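# Sorting plastic bolt-and-strip sets: by shape or by color?

**Forum: Bench Toys & Construction Sets > Storage and Sorting**

---

**liltlow_parts** wrote:

I run a lending shelf for construction sets. The plastic nut-and-bolt kind comes back mixed, and I need a sorting rule that a parent can follow at a kitchen table. Current stock is 263 bags. The bags are checked on return against a printed card.

The card is organized by color. It fails regularly. A bag comes back with the right number of red pieces, but two of them are nuts when one should be a bolt, and the next borrower cannot build the model on the sheet.

Options I am considering:

- Card by function: bolts, nuts, strips, plates.
- Card by color, with function as a second column.
- Weigh the bag and skip the card.

Opinions wanted, preferably from people who have processed returns in quantity.

— Rhodri Sayce

---

**njal_b** wrote:

Function first. Color carries no mechanical information in these sets. A pink bolt and a red bolt do the same job if the thread is the same, and the thread is the same across every set of this type I have handled.

For nuts, add a shape line. Children do look for "the triangle one," and a missing shape gets reported faster than a missing color.

---

**tetteh_bench** wrote:

Disagree with njal_b, at least for ages three to five. At that age the color is the first thing they sort by. If you hand them a card with four words on it, an adult does the whole job. With colored squares on the card they do it themselves, and you get the bag back the same week.

I keep 200 bags on color cards and the complaint rate is acceptable to me.

---

**liltlow_parts** wrote:

Acceptable meaning what?

---

**tetteh_bench** wrote:

Meaning I stopped writing it down.

---

**vviklund** wrote:

Neither card fixes the problem if the check is done in a heap. Spread the pieces on a dark mat first. Bright plastic on a dark brown-gray surface separates by eye, and the shapes are legible without turning each piece over. On a bare white table the pale parts disappear, the white curved plates in particular. I have thrown one out with the packing paper.

I also work in two groups, left and right, with a gap between them. Each group gets checked against its own half of the card. 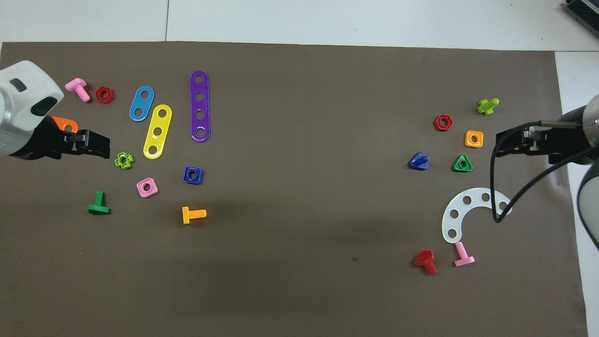
*Mixed parts on the mat, two groups. Strips at left, curved plate at right.*

Note that color does not predict type. There is red in both groups, as a hex nut and as a bolt. Blue turns up as a short strip, a nut and a bolt. Someone checking by color would have to look at each piece a second time anyway, so the color pass saves no work.

Vidar

---

**Zultgate77** wrote:

What mat is that? I use felt and the bolts snag on it.

---

**vviklund** wrote:

Any flat mat with some grip will do. Avoid felt and avoid anything with a pile. Mine get wiped down between batches.

---

**njal_b** wrote:

Useful. The strips are the easy part, as the hole count identifies them: two for the blue, three for the yellow, four for the purple. I would print the strips on the card at actual size with the holes drawn. The user lays the strip on the drawing and it either fits or it doesn't. No reading needed, which should deal with tetteh's objection.

The same works for the curved plate.

---

**tetteh_bench** wrote:

It deals with it for strips. It doesn't help with bolts. A child can't tell a square head from a flat head on a printed outline, and if the bolt is lying on its side the outline is wrong.

---

**njal_b** wrote:

Then draw them from the side.

---

**tetteh_bench** wrote:

And when it is standing on its head?

---

**primo_s** wrote:

You lay it down. This is a three-year-old with a bolt, they will manage.

On weighing: don't. I tried it on a January intake with a kitchen scale. Molding variation between batches was larger than the weight of one nut, so a short bag passed and a complete bag failed. A better scale costs more than the missing parts.

---

**Zultgate77** wrote:

Seconding that. A damp bag also reads heavy.

---

**dahlgren_s** wrote:

I bought 2000 loose pieces at a clearance and sorted them in a Boda drawer unit, function first, then nut shape. Colors stayed mixed inside each drawer. To fill a bag I pull from the drawers by type and take whatever color comes up. Replacement requests are simpler as well: "one hex nut" can always be filled, "one red hex nut" often can't.

The cost is that the model sheets show specific colors, and some children object when theirs doesn't match. I put a line on the sheet saying colors may differ. It reduced the emails and did not stop them.

— Sølve

---

**liltlow_parts** wrote:

Decision for now: function-first card, strips and curved plate printed at actual size, bolts drawn from the side, nuts by shape. A colored border for each section so that tetteh's age group has something to aim at. No scale.

I will run it on the next shelf of returns with a dark mat in each bag, if I can find one thin enough to fold.

---

**tetteh_bench** wrote:

The border color will be confused with the part color.

---

**liltlow_parts** wrote:

Gray borders, then, with different line patterns. Test card is file 3347 in the shared folder. Corrections in this thread, please, and include the section name.

---

**njal_b** wrote:

Section "Nuts": the cross shape is missing. You have square, hex and triangle only.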